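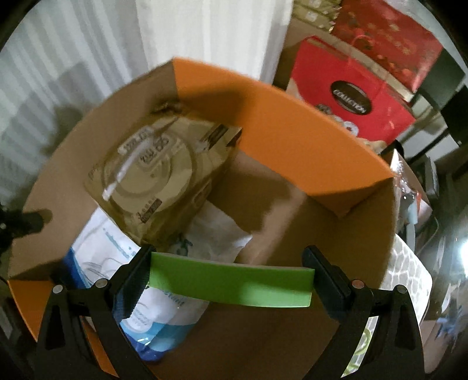
Fig. 4 - Outer box open, beige carton inside

Section 2. Setting up the Mosar 260 watering timer

Read all of 2.1 before you touch the faucet. Short version of this section is on the card. Card does not cover rain tanks - if you are on a tank go to 2.4 first.

2.1 Before you start

You need: a faucet with an outside thread, two AA batteries (alkaline, not included), a bucket, a dry rag. No wrench. Hand tight only, all the way through this section.

1. Lift everything out and check it against the parts list on the inside back cover. The washer bag is tiny and sticks to the carton walls. Check twice.
2. Keep the outer box until the timer has run one full week. Returns without it take longer.
3. Write the serial number in the space on page 1. It's under the battery door, and hard to read once the timer is mounted.

Note: kits sold with the Prandale drip line have a second, smaller washer. Not for the faucet. Goes in the pressure reducer, see 3.2.

2.2 Batteries and clock

1. Slide the battery door down. Stiff the first few times.
2. Put in both batteries. Display shows 12:00 flashing.
3. Hold CLOCK until the beep. Turn the dial to the hour, press CLOCK, turn to the minutes, press CLOCK again.
4. Close the door untill it clicks. Both sides.

Display blank? Take batteries out, wait a minute, put them back. Still blank - try new ones before calling. Rechargeables run low on voltage and the valve may open but not shut.

CAUTION: Never leave the timer on an open faucet with weak batteries. If the battery symbol shows, shut the faucet, then change them.

2.3 Mounting on the faucet

1. Faucet off. Run off any water left in the spout.
2. Press the flat washer into the inlet collar. Mesh filter goes in on top, dome side up.
3. Screw the collar on by hand, timer hanging straight down. Crooked threads will leak, back it off and start over.
4. Fit the hose connector to the outlet. Supplied one takes 19 mm hose. Other sizes need the Cokon adapter set.
5. Put the bucket under the outlet, hose off for now.
6. Open the faucet slowly. Look for drips at the collar.
7. Press MANUAL. Water should run. Press again, water should stop within a few seconds.
8. Push on the hose.

Small drip at the collar: quarter turn more, by hand. Steady drip: washer is folded or missing. Water won't stop at step 7: faucet off, see Troubleshooting, line 3.

CAUTION: Outdoor cold water only. Do not drink from the outlet or any hose fitted to it.

2.4 Rain tanks

Works with gravity tanks up to 3000 liters. Turn the pressure switch (side of the body, needs a coin) from MAINS to TANK before mounting. Then do 2.3 from step 1.

1. Tank outlet has to sit higher than the highest dripper.
2. Fit the Ismail inline strainer between tank and timer. Mesh filter alone clogs fast on roof water.
3. Clean the strainer monthly, more often when the leaves come down.

Expect slower flow. Give each run extra minutes and check the soil by hand after the first couple of days.

2.5 First program

1. Press PROG. Turn to START, set the time. 6:00 am is a good one for most beds.
2. Press PROG. Turn to RUN, set the minutes.
3. Press PROG. Turn to EVERY, set the hours between runs.
4. Press PROG once more to save. Display goes back to the clock.

If you stop partway the old program is kept. New program overwrites the old one, there is only one slot on this model.

Rain pause: press the cloud button, once for each day to skip. Hold it to cancel.

2.6 Frost

Take the timer indoors before the first frost. Drain it, batteries out, shake gently. Frost damage is not covered.

Section revised June, S. Shin (Su-bin Shin, product support). Changes: step 7 in 2.3 added, tank switch postion corrected in 2.4.

Next: Section 3, Laying the drip line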